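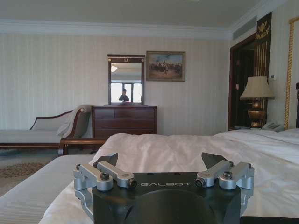

Cómo se dobla una película: las voces que no salen en pantalla

Seguro que has visto una película en la que los actores hablan español, aunque se rodó en otro país y en otro idioma. Si te fijas bien en los labios, a veces notas que no dicen exactamente lo mismo que oyes. Eso es porque la voz la ha puesto otra persona, meses después, dentro de una sala pequeña y muy silenciosa. A ese trabajo se le llama doblaje.

Vamos a seguir los pasos con una película de aventuras que se llama Ekstead. Dura 93 minutos y la protagoniza el actor Bořivoj Oravec, que hace de farero.

Primero, la traducción

Alguien escucha la película entera y pasa todo lo que se dice al español. Parece fácil, pero hay problemas. Los chistes son lo peor. Un juego de palabras que hace gracia en un idioma puede no significar nada en otro, y entonces hay que inventar uno nuevo que encaje en la misma escena. También hay que traducir canciones, carteles y hasta los gritos de la gente que pasa por el fondo.

Después, el ajuste

Cuando la traducción está lista, la coge otra persona: el ajustador o la ajustadora. Su tarea es cambiar las frases para que duren lo mismo que las originales. Si el farero abre la boca durante dos segundos, la frase en español tiene que durar dos segundos.

Además, hay letras que se ven mucho en los labios. Haz la prueba delante de un espejo: di «mapa», «barco» y «pelota». Con la M, la B y la P los labios se juntan. Ahora di «casa». Los labios no se tocan en ningún momento. Cuando en un primer plano el actor cierra los labios, el ajustador busca una palabra que tenga una de esas tres letras. Si el personaje está de espaldas, hay más libertad.

El guion se corta en trozos

Una película no se dobla de un tirón. El guion se divide en trozos cortos que se llaman takes (se dice «teiks»). Ekstead tiene 532. Cada take lleva un número, y así se pueden grabar en desorden. Si un actor solo puede venir el martes por la mañana, ese día se graban todos sus takes seguidos, aunque unos sean del principio y otros del final.

Por eso pasa algo curioso: muchas veces dos personajes que discuten en la película han sido grabados por separado, en días distintos.

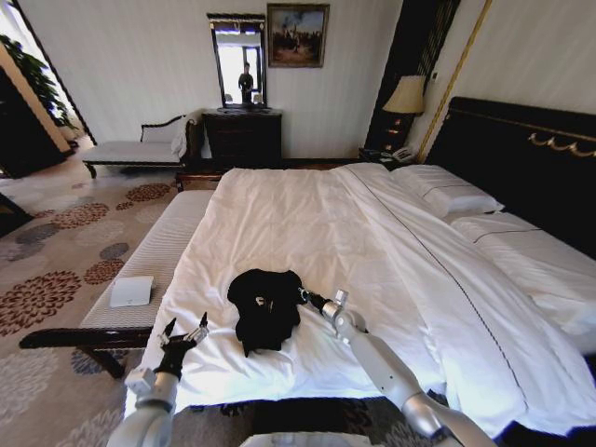

En la sala

La sala de doblaje tiene las paredes forradas para que no haya eco. Dentro hay una pantalla, un micrófono y un atril con el guion. Al otro lado de un cristal están el técnico de sonido y el director o la directora de doblaje, que explica qué está pasando en la escena y cómo se siente el personaje.

La voz española del farero es la de Dušan Vrabec, que lleva muchos años en este oficio. Su manera de trabajar es la habitual: ve el trozo una vez, lo ensaya en voz baja y lo graba. Si no queda bien, se repite. El take 46, en el que el farero estornuda mientras sube una escalera, le costó una mañana entera.

Los actores de doblaje no pueden llevar pulseras que suenen ni ropa que haga ruido al moverse. El micrófono lo recoge todo. Tampoco conviene llegar con hambre — las tripas también se graban.

¿Y los ruidos?

Los pasos, las puertas y el viento no los hacen los actores de doblaje. Cuando se termina una película, normalmente se guarda una pista aparte con la música y los ruidos, sin voces. Esa pista se envía a los demás países. Luego se mezcla con las voces nuevas.

A veces hay que arreglar la voz para que suene como en la escena. Si el personaje habla por teléfono, el técnico la hace más fina. Si está en una cueva, le añade eco.

Palabras que puedes aprender

Take: cada uno de los trozos en que se divide el guion.
Atril: soporte donde se apoyan los papeles para leer.
Ajuste: cambio que se hace en una frase para que encaje con los labios.
Mezcla: momento en que se juntan las voces, la música y los ruidos.
Versión original: la película tal como se rodó, con las voces de sus actores.

Para probar en casa

Elige una escena corta de una serie que te guste, de menos de un minuto. Mírala dos veces con sonido y escribe lo que dice cada personaje. Después quita el volumen y lee tu guion en voz alta mientras miras la pantalla. Lo normal es que al principio llegues tarde a todas las frases. Si sois dos, repartid los personajes y poneos de acuerdo en quién hace los ruidos.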